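**Workshop notebook – Storage and Dispatch**
**January, entry begun 9:40 a.m.**

Continuing from the previous entry. The subject remains the mixed-goods boxes: how they are filled, what is permitted to share a box with what, and how long a box may stand open on the bench before it is closed and labeled.

The intake shelf was cleared before work started. The Drumine cartons were set to one side, as their labels have not been reconciled with the register. The register shows 1,069 items received under the mixed category since the numbering was restarted. Of these, 640 have been boxed and 790 have been described on cards, so that there is now a stock of cards with no boxed item behind them. The cards are in the gray tray and are not to be thrown out. They should be matched at the time of packing, one box at a time, and initialed on the back.

**Box sizes**

The long carton remains the standard for mixed goods. The cube carton was tried again and is not recommended for anything soft, as small articles travel to the bottom corners and have to be dug out by hand at the other end. A cube carton returned from Plilel was opened this morning and had exactly this fault. The card inside listed a sewing gauge, which was found under the folded bottom flap after the box had been signed off as incomplete. The entry for that box has been corrected in the register.

The long carton has its own weakness. The top rim frays when the flaps are folded back repeatedly, and a frayed rim does not take tape well. Where the rim is only slightly worn the carton may be used again for internal storage. It should not be used for dispatch to Zúñiga, where boxes are stacked on their ends and the tape carries a good part of the load.

**Soft goods and small hard goods together**

The present rule, from the old instruction sheet, is that soft goods go in first and small hard goods are laid on top. In practice the rule is followed only by those who packed under the old sheet. Others put small pieces in first and cover them with cloth, which protects them well but makes them difficult to check. Both methods can be found on the shelf at present, sometimes within the same batch.

The box on the bench for this part of the work was a fair sample of the category. It held a red cloth, a large coil with dark and pale stripes, a small tube with a whitish cap, and several small pieces in blue, yellow-orange and dark brown. Articles of this kind arrive together because they are collected together, and separating them by type costs more time than the present staffing allows.

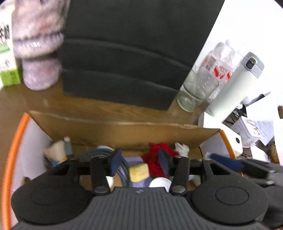 Florencia Gaete objects to the old rule on the grounds that it was written for flat textiles and was never intended for coiled articles. In her view a coil should be treated as a container: it encloses a space, that space will be filled by something during handling, and it is better to decide in advance what the something is. She proposes that coils be placed before any cloth, upright against the long wall, with the cloth fed around the outside. She adds that the instruction sheet should say "coiled" and should not list products by name, as the names change with every supplier.

The objection is accepted in part. Placing the coil first is sensible and will be adopted for trial. Standing it upright in every case is not practical, as the softer coils lean once the box is lifted. A leaning coil presses on whatever is next to it, and a capped tube in that position is a risk to the rest of the contents. For the trial, coils may stand or lean, provided that no capped tube is placed between the coil and the wall.

**Capped tubes**

The question of tubes was left open in the previous entry and is settled here for the time being.

- Tubes stand cap upward, at one end of the box, with something soft beside them.
- A tube with a doubtful cap goes into a small bag, and the bag is closed with a fold and a clip. No tape on the bag.
- Contents are not to be guessed at on the card. If the tube has no readable label, write "tube, unlabeled" and the color.
- No more than one tube to a long carton until the trial has been reviewed.

The last point will be unpopular at Stararia, who send tubes in quantity and expect them back in the same grouping. A note will have to go with their next return. Draft wording is clipped inside the back cover of this book and should be read by a second person before it is sent.

**Loose small pieces**

Small colored pieces continue to be the chief source of mismatched cards. They are described by color and little else, and two people will not always give the same color the same name. "Orange" and "yellow" have been used on separate cards for what was plainly one piece, and "brown" and "black" are exchanged freely under the bench lamp. It is proposed to hang a painted color strip at the bench, with seven named colors on it, and to permit no others on the card. The strip will be made from leftover card stock and replaced when it becomes dirty.

An alternative would be to bag all small pieces together and give the bag a single line on the card. This has been done at Plilel and saves a good deal of writing. The drawback is that a missing piece is then not noticed until the bag reaches its destination, and the inquiry that follows takes longer than the writing would have done. The bag method is therefore allowed only for pieces already listed one by one on an earlier card, with that card's number written on the bag.

**Cloth**

Cloths are to be folded once and laid in, not stuffed. A stuffed cloth looks full and settles in transit, leaving room for everything else to shift. Large cloths may be folded twice. Crumpled items received as such should be shaken out over the bench before packing – two buttons and a thimble were recovered this way from the Drumine goods, and none of them was on a card.

Strong colors should be kept apart from pale fabric if there is any suspicion that the dye is loose. The test is a damp white rag pressed on a corner for a slow count of ten. Mark the result on the card as "fast" or "runs". The earlier habit of writing a question mark is discontinued.

**Open boxes on the bench**

A box may stand open on the bench for one working session. At the end of the session it is closed, whether complete or not, and an incomplete box receives the yellow slip on its short side. Slips on the top are lost when boxes are stacked. It was noted at 11:15 that two boxes without slips had been left open from the previous session, and their cards could not be matched with confidence. Both have been returned to intake and will be packed again from the beginning.

**Actions**

1. Amend the instruction sheet: coils before cloth, and the wording on "coiled" as proposed by F. Gaete.
2. Make the color strip and hang it to the left of the lamp, at eye level.
3. Cut more yellow slips. The present supply will not last the month.
4. Reconcile the Drumine labels before any of those cartons is opened further.
5. Obtain a second reading of the Stararia note.
6. Ask Zúñiga whether stacking on end can be avoided for the trial cartons – if not, double tape on the short seams.

Trial to run until the present stock of long cartons is used up. Results to be entered in this book, with the carton number in the margin and the packer's initials beside it. The tape dispenser is again out of true and tears at an angle; the spare is in the second drawer, under the string.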